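## 3. Collecting Demonstrations

All of our training examples come from people working with their own two hands. 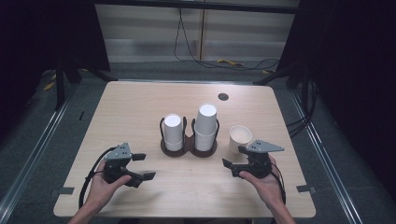

**Figure 2.** Cup-sorting task as seen from the head camera, with a hand-held gripper on each side of the double cup holder.

### 3.1 Why hand-held grippers

Our first attempts used teleoperation, and we were glad to leave it behind. Operators could finish a cup task that way, but they moved stiffly and paused before every contact, and the policies we trained on those episodes copied the pauses faithfully. With hand-held grippers the operator feels the cup through the fingers of the tool. The motions become quick and relaxed, and small corrections show up in the recording that we had never managed to get before. We find this the most exciting part of the whole pipeline. A person who has never touched a robot can sit down and produce usable episodes the same morning!

Each gripper records its finger opening and its pose, and both streams are matched to the head view by timestamp. Operators are asked to keep both grippers in view at the start of an episode and to let the head follow the work naturally after that. We tried a fixed overhead view in an early version of Birnard, our recording software, and dropped it when the operators' forearms kept hiding the contact points.

### 3.2 The cup task

Paper cups look like an easy target. They are light, they deform under a firm squeeze, and when nested they cling to one another in ways that are hard to model. A small error in grip height can lift two cups where one was wanted. All of this makes them a wonderful test for a two-handed policy, and a cheap one to run.

The workspace holds a double cup holder with inverted stacks of white cups and a cream-colored cup that can be placed on the table beside it. Stack heights vary between episodes, and so does the position of the loose cup. The operator is given one of 3 spoken goals: add the loose cup to a stack, move a cup from one stack to the other, or even out the two stacks. The first goal is harder than it sounds when the loose cup starts upright, as in Figure 2, because it has to be turned over before it will nest. Most operators pass it between the grippers in the air, while a few tip it against the table. We kept both styles in the data.

Arnulfo Escobar and Duygu Yazıcı wrote the task instructions and deliberately left them short. An earlier draft told operators which hand to use, and the resulting episodes were so alike that the policy failed as soon as the holder was shifted toward the far side of the table.

### 3.3 Sessions and filtering

Collection ran through February with 7 operators. A session lasted until the operator had recorded 10 episodes or asked to stop, and tired operators were encouraged to stop. The final set, which we call Tai, contains 124 episodes after filtering.

We removed an episode if tracking was lost on either gripper during a grasp or if the operator spoke to someone and looked away. Dropped cups were kept whenever the operator recovered without outside help. Chun-yin Peng argued for this early on, and the ablation in Section 5 supports the choice – the policy trained with recoveries picks up a toppled cup and carries on, which was a delight to watch the first time.

Labels for the start and end of each grasp were added by hand. Tsung-han Lui and Chin-lung Tsang labeled the episodes separately and settled differences together. Nearly all of their disagreements concerned the moment at which a cup leaves its stack, since nested rims can slide for a while before they separate. We therefore mark the release as the first frame in which the two rims no longer overlap in the head view.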